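Estthorpe robotics club is sorting everything in sight this May

I stopped by the Estthorpe after-school robotics club at four in the afternoon planning to stay for half an hour, and I left when they were stacking the chairs. So this is going to run a little longer than my usual club roundup, sorry (not very sorry).

If you haven't kept up with them, this year's project is called Stakby. It started last fall as a plan to build an arm that could put away groceries, and over the winter it shrank down to something the students could finish before summer: picking small boxed and bagged things off a table and putting them in a tray without crushing any of them. Medicine boxes mostly, plus a few soft toys, because soft toys are hard and the kids wanted something hard.

Before any arm gets to move by itself, though, somebody has to show it what a good grab looks like. That's what most of May has gone to. The students hold the grippers in their own hands, one left and one right, and pick things up over and over while the cameras record. Then they put everything back in a different spot and do it again. I asked Daryna Onyshchenko, a junior who is sort of in charge of the recording schedule, how many they had so far and she didn't even look at the laptop. "1,217," she said. "It was 1,091 when I had lunch." So that's 126 more in one afternoon! She had a bandage on her thumb from a screwdriver and was in a great mood.

I got to try it. It's odd at first, because you keep wanting to use your actual fingers and you can't, you only have this two-fingered thing that opens and closes. My first box shot out sideways and landed under a chair. Kelly Leite, who teaches chemistry during the day and runs the club after that, told me to come in lower and slower and to stop squeezing like I was mad at it. My fourth one was fine. Daryna deleted the first three, which I thought was a bit harsh, but she says bad grabs teach the arm bad habits and I guess I can see that.

The big argument while I was there was over wrapping. Plain cardboard is easy. Anything in clear film slides around, and it catches the light so that the software loses track of where the edge is. Ginevra Lombardi wanted to leave the shiny packages out until after the regional meet. Sointu Ojala wanted more of them, a lot more, on the grounds that the judges in Prarov are going to bring their own objects and they're not going to be nice about it. They went back and forth for a good fifteen minutes, with a whiteboard, and then Kelly had everybody vote and Sointu won. Ginevra took it well and was the one who went looking in the supply closet for more wrapped stuff.

The meet is in Prarov at the end of the month. Each team gets a table of objects it hasn't practiced with and has to clear as much as it can in one timed run, and there are points off for dropping things and more points off for denting them. Last year's team went with a different robot and came in eighth, and they dropped a bag of rice in front of everyone, and I'm told the rice is still a sore subject. The older students brought it up twice while I was there without my asking.

This year's arm is called Sebastian. I asked who named it and got three different answers. Sebastian lives on a cart in the back room and was in pieces when I saw it, with the wrist off and a freshman very carefully labeling cables with masking tape. On its last full test it got 55 percent of the objects into the tray, and the goal for Prarov is 80. Trinidad Vidal, who does most of the programming, thinks they'll make it if the new recordings go in by next week. She also said it would be nice if people stopped renaming her folders, and she said that part pretty loudly in the direction of the other table.

What I liked best was how much they've figured out about ordinary stuff. Trinidad can tell you which boxes have weak ends. Sointu has opinions about plush (long fur is bad, round is worse). One of the younger kids explained to me, at length, why you should never go for a tall box from the top if there's another one lying right at its foot, and then he showed me, and he was right, the lower box went skidding.
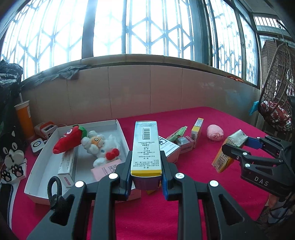
Two grippers at work over the red cloth, with one holding a medicine box upright and the other a film-wrapped carton. The chili pepper plush lies in the tray.

Money is a little tight for the trip. The van is covered, but food and one night of lodging aren't, so the club is doing a bake sale in the front hallway during spring concert intermission. Kelly is making the lemon bars again. If you went last year you know to get out of your seat early. They'll have a jar out too, and they're also happy to take clean empty boxes of any kind, the smaller and weirder the better. Drop those at the main office with "robotics" written on the bag, and please don't leave anything in them. Somebody sent in a cereal box last month that still had cereal in it.

The club also wants new members for the fall, and Kelly asked me to say that you don't need to know any programming. Two of this year's best people on the grippers came over from marching band and one only signed up because her ride home was in the club. Meetings run until five thirty, later before a meet, and there are usually pretzels. You can talk to Kelly in the chem lab before first period or just walk in.

I'm hoping to ride along to Prarov if there's a seat left in the van, and I'll post scores from there. Trinidad says that if Sebastian's wrist is back on in time there'll be a demo at the bake sale table as well, and Daryna says there won't, so come and find out.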